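Painting a Grilia Host: your questions answered

I've been building and painting Grilia for the Promalon skirmish game for a good long while now, and the same questions land in my inbox every month. So I've put them all on one page! If yours isn't covered, drop it in the comments and I'll add it when I next have a tidy-up.

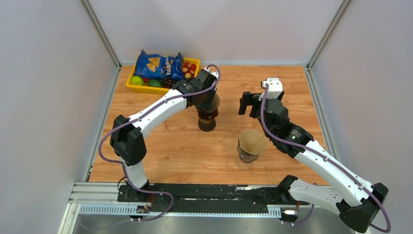
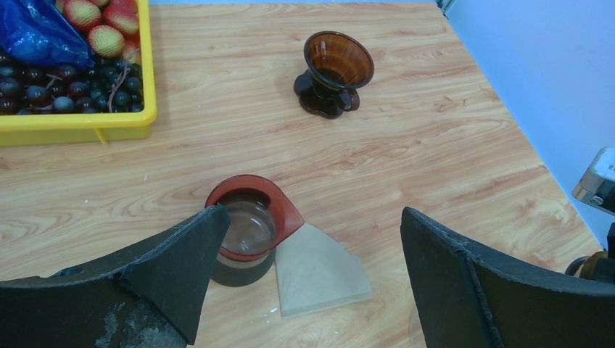

Page 151

Do all my Grilia have to be the same green?

No, and please don't try. The rulebook shows three different greens on the same spread and the box art shows a fourth (nearly turquoise, which I rather like). The background says each hold mixes its own dye from river weed, so there's bound to be some drift. I keep one colour for the cloaks across the whole force and let the armour wander a bit. From arm's length it all hangs together.

What's the difference between a Bancombe hold and a Figueroa hold?

Mostly the shoulder stripe. Bancombe wear a single pale stripe on the left shoulder and leave the right one plain. Figueroa wear two thin ones on the right, and their officers add a dot underneath. There's a picture in the first edition book with the Figueroa stripes on the wrong side, and people have been arguing over it ever since. I treat it as a misprint. If you've already painted yours that way, leave them alone and say they're an older company!

Can I mix the two holds in one force?

Yes, as long as you've got one leader who counts for both. In a 400 point game that usually means the Warden, who eats up a big chunk of your budget but lets you take archers from one hold and shields from the other. I ran it that way all through April and lost more than I won, though I'd blame my dice before the list.

How many models do I need to start?

A starter box and one pack of archers will do you. You can play a proper small game with that, and you'll find out if you like the army before you've spent silly money. Everybody buys the river beast first (I did too) and then it sits in its box for a year.

Freehand or transfers for the stripes?

Transfers for the rank and file, freehand for anybody with a name. The transfer sheet has plenty of spares but the film is thick, so put gloss varnish down first, use a softener, and give it two goes. If you want to freehand, thin your paint more than you think you should and pull the brush towards you. My first ten looked like they'd been done on a bus.

Where do company numbers go?

On the inside of the shield rim, or on the hem of the cloak at the back. Mine are the 483rd, a number I picked years ago and have regretted with every single cloak. Pick something short! The book only lists a handful of companies by number and says there are many more, so you're free to make yours up.

What should I do about bases?

Mud, then more mud. I use a brown texture paste with a bit of PVA and some chopped bristle from an old brush for reeds. Leave it overnight before you drybrush or you'll drag it all off, and do the rims last. Black rims or brown, I don't mind, but stick to one.

Are the old metal ones still legal?

They are at every club I've played at. They're a touch shorter than the plastics, so I stand mine on a slice of cork and then you'd hardly notice. Pin the spears while you're at it, as the glue joint at the wrist is hopeless. Do check the base size before an event, though, because the old ones came on smaller squares and some organisers are fussy about it.

How long does a unit take you?

A unit of archers takes me about 4 evenings, more if there's something good on telly. I do all the cloaks in one sitting, then the leather, then faces on a Sunday morning when the light's decent. Batch painting is dull but it gets them on the table.

Will you do a page on the river beast?

Once I've painted it!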